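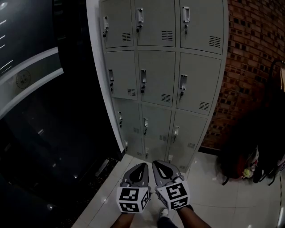
Pay for the small doors first

By Morena Colombo

At Gukura we have 427 euros left for equipment this year, and my colleagues want to put it towards a second arm. I do not agree. A locker has a small keyhole and a recessed handle, and two fingers must learn both. This learning needs many hours of people holding a gripper in their hands, and in our plan these hours have no line at all.

The quotation from Elleo was 696 euros for spare finger pads and markers. Everybody found it too much. I found it the most useful page in the folder, and I would ask for it again in June.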